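Bozsik bench, October. Gallery page for the maple boards and the little blocks. Putting this up fast, between glue-ups, so excuse the spelling. More text than pictures this time – the write-up kept growing.

## What this is

Batch of boards and shape blocks for Zallel, the toy library two streets over. They wanted flat play boards – something a kid can put on a lap or a table and line blocks up on. Plain wood, no paint, no rim. Blocks in bright colors. 18 boards on the order. 12 are gone already, 6 left on the rack waiting on a last coat.

## The boards

Maple, all from the same yard (Fotine, out past the rail bridge). Paid a bit extra to pick through the stack myself. Glad I did. Two planks at the bottom had a twist you could see from the door.

Planed, squared, edges knocked back with a block and 180 paper. Wanted the long edges crisp enough to look clean but not sharp on little hands. Took three goes to get it right on the first one, then the rest went quick.

Left the small knots in where they were tight. Had a long back and forth with Zallel about that. They worried it would look like a flaw. My view – it's a board, it came out of a tree, let it have a mark. Kids pick the one with the knot anyway. Pushed on every knot with a thumb and then with the back of a screwdriver. Anything that moved went in the offcut bin.

Finish is the food-safe oil from Nilis, wiped on thin, wiped off again. Let it sit overnight. The first board got it too thick and went sticky, had to scrape it back and start over. Thin coats. I write this on the wall every year and every year I do one thick.

## The blocks

Simple shapes. Cubes, triangles, hexagons, to start with. Zallel asked for round ones too but they roll off a board with no rim, so those are parked for now.

Colors are the basic ones. Had a green in the first lot that came out closer to gray under the lamps at the library, dropped it. Blue and yellow hold up best in there. Surface is left with a bit of tooth to it – smooth blocks skate around on an oiled board and then everybody's mad.

Sizes were the hard part. First set too big, you got a few on the board and it was full. Second set too small for the under-threes, so those went to the older shelf. Third set is the keeper. Fits a small fist, still leaves room to move things about.

Tip if you make your own: do the hexagons last. They show every bad angle. A triangle will forgive you a little, a cube will forgive you if you sand it, a hexagon just sits there next to its neighbor with a gap. Made nearly 8 before I had one I liked, and that one is now my template and is not allowed to leave the shop.

## On the board

Straight-on views make everything look like a floor tile so I like these at an angle, you get the grain running across and some idea of the shape.
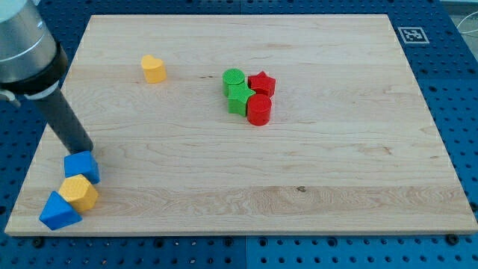

*Maple board on the blue perforated top, small knot left in. Blue cube, yellow hexagon and blue triangle down by the corner.*

The wavy darker lines through the middle are my favorite bit of this one. Pale wood otherwise, very quiet, and then those. Oil brings them up more than you'd think, on the raw plank I hardly noticed that kind of thing.

## Care, for whoever ends up with one

- Damp cloth, then dry cloth. No dishwasher. Somebody will try the dishwasher.
- Re-oil twice a year or when it looks thirsty. Thin!
- Store flat or standing straight up, never leaning. Leaning is how you get a banana.
- Blocks can go in a bowl of soapy water for a minute, not for an afternoon.

## Still to do

Last 6 boards, second coat. 5 spare sets of blocks for the ones that will definately go missing. A bag or box to keep each set together – Zallel has drawstring bags left over from the puzzle shelf, need to check if the board fits or if it's just the blocks.

Also want to try one board in beech to see how it wears next to the maple. There's a short plank of it under the bench that has been in the way since spring.

More pictures when the rest are oiled.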